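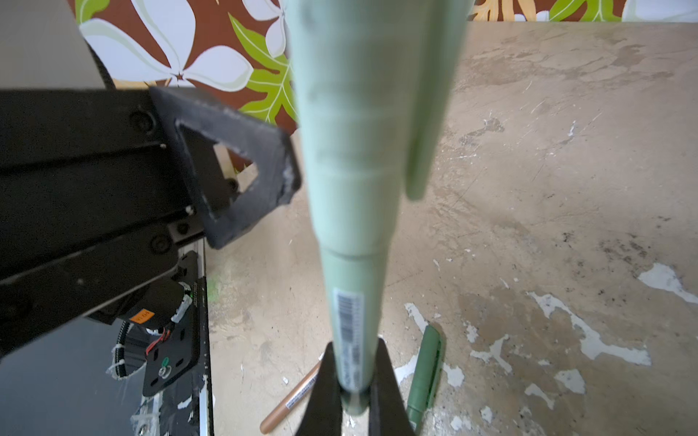 May, 4:40 pm, Drargate bench

Still on markers. The plan for the week was pens in the morning, drawer handles after lunch, and by now we should be well into something with a hinge. We are on markers.

Teleop arm behaved until 11, then the right finger started lagging behind the left when closing. You feel it through the leader handle as a sort of mush, and by the time you have felt it the pen has rolled. Re-zeroed both, power cycled, swore, re-zeroed again. Fine after that. I would love to write down which of those fixed it.

Grip notes, for whoever takes the next shift:

Close near the base of the barrel and leave the long end free. I had been going for the middle because that is where a person picks up a pen, and the arm does not care what a person does. From the middle the label side slides when you tilt. Near the base it slides less, and you can see what you are doing in the wrist view.

The pale green one is the worst of the set. The barrel steps down to a narrower section, so if the fingertips land on the step they close on two different widths and the thing pivots. Come in below the step or start over. Don't try to save it. I saved it nine tries running yesterday and all I did was teach the policy to fumble with confidence.

Approach slowly for the last bit. Slower than that.

Episode count: 294 good ones since the re-zero, which brings the Irnunari set to 3,128. Threw out 2 for hitting the table hard enough that I heard it in the next room, where I should not have been. Roughly 777 of the old episodes still have the gripper offset from before the Tirnport visit and need relabeling. I have put this in the notebook three times now and it remains undone, so the notebook is evidently not a tool for relabeling.

On the hand-guided demos: tried a short run with the arm in float mode, pushing it by the elbow. Much smoother paths than remote, and my forearm turns up in the overhead view in every single one. Masking it out is possible. Masking it out is also somebody's entire summer. Staying with remote for anything that needs the overhead view, float mode for the reach-and-retract stuff where we only keep joint angles.

Ran the Salehi checkpoint at the end of the day on the same layout. It reaches for the correct marker, stops a finger's width above it, and thinks. I know where it got that. Every operator on this project, me included, hovers before closing, and we have now recorded ourselves hovering a few thousand times. From tomorrow: line up, go down, close. If you need to think, do it before you press record.

To do:
- check the belt tension on the right finger before blaming software
- trim the pauses out of this morning's batch, keep the originals
- longer cable for the foot pedal, my chair is at a stupid angle
- relabeling (see above, and above that)

Left the arm parked at home, leader powered off, pedal under the desk.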